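Pirnthorpe tool room reopens with new benches and longer hours

Monday, January 20, 2020

PIRNTHORPE - The shared tool room on the lower level of the Nollero Building is open again after being closed for most of the fall. Members can use it starting this week, and people who are not members can sign up for a day pass at the front counter.

The room closed when a pipe in the ceiling leaked over a weekend and ruined the old particleboard worktops. The building owner paid for the pipe. The worktops, the paint and the new wall panels were paid for by the Nollero tenants' fund, with a grant from the town's small repairs program covering the balance. The whole job came to 158 hours of paid labor, most of it spent on the floor and the wiring.

The old tops were covered in glue and drill holes, and users had complained for years that small parts got lost on them. The new ones are pale wood with a smooth finish, and the room is asking people to keep it that way. Cutting, drilling and hammering should be done on a scrap board. Scrap boards are stacked by the door and can be thrown out when they are worn through.

Hand tools may be laid on the bench during a job. Pliers, screwdrivers and tape have been the items most often left out at closing time, and under the new rules each user clears the bench before signing out. The sign-out sheet has a box to check for this.
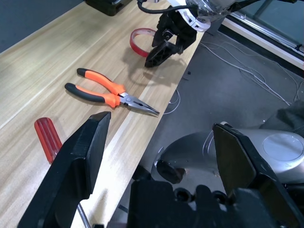
The room has 88 hand tools available for general use, down from a larger number before the leak. Rusted pieces were thrown away and have been replaced only in part. Users who are looking for a certain size of wrench or a specialty bit should call ahead. Power tools are kept in the locked cabinet and are handed out by whoever is on desk duty.

Storage has changed as well. The deep drawers that used to run under the window are gone. In their place the room now has pegboard, with cups and hooks for the tools that get the most use. Scissors and screwdrivers go in the cups, handles up. Larger tools hang from hooks. The staff decided against painting outlines on the board, as some other shops do, so that the hooks can be moved later on when the collection grows.

Anyone who finds a cup too full should use the next one. Overfilled cups were a problem during the trial week, when a few tools ended up on the floor. Blades should be closed before they go in. Utility knives do not belong in the cups at all and go in the flat tray on the shelf.
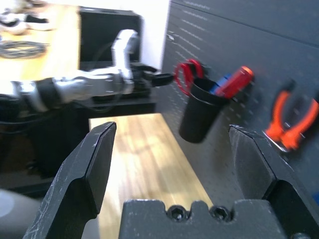 Page last changed: Wednesday, 4:12 p.m.

Hours are longer than before. The room is open from 10 a.m. to 8 p.m. on weekdays and from 9 a.m. to 3 p.m. on Saturdays. It is closed on Sundays. The last sign-in is 30 minutes before closing. An earlier version of this item gave the Saturday closing time as 4 p.m.

Prices for members have not changed. A day pass is $6 and covers one person. Children under 12 may come in with an adult and do not need a pass, but they may not use the power tools. Eye protection is on the rack to the left of the counter and must be worn by everyone in the room when a saw or drill is running.

Three short classes are planned before summer. The first, on basic bench repairs, covers loose chair legs, stripped screws and broken drawer slides. The second is on sharpening. The third, in May, is on small wiring jobs such as lamp cords and doorbells, and will be taught by an electrician from Trekirix, the firm that rewired the room. Each class runs two hours. Dates will be posted at the counter and on the tenants' page.

The Joo Street entrance is the only one that can be used for now. The ramp on the parking lot side is still blocked off while the drain there is being replaced, and the building owner has not given a date for that work to end. The elevator is working. People bringing in furniture or other large items can park in the loading space on Joo Street for up to 15 minutes with their flashers on.

The room is also taking donations of tools again. It can use clamps, metal files, tape measures and hex key sets, and will take screwdrivers in any size if the tips are in good shape. It cannot take paint, solvents, old batteries or anything with a frayed cord. Donated tools should be wiped clean and dropped off during open hours, and should not be left outside the door.

People who had projects in storage when the leak happened should pick them up by the end of the month. These are on the metal shelves in the hallway, marked with the owner's last name where it could be read. Several have no name on them, including a small bookcase, a birdhouse and two picture frames. After the end of the month, unclaimed items will go to the thrift store on the corner.

Questions about passes, classes or stored projects can be taken to the counter or called in to extension 710.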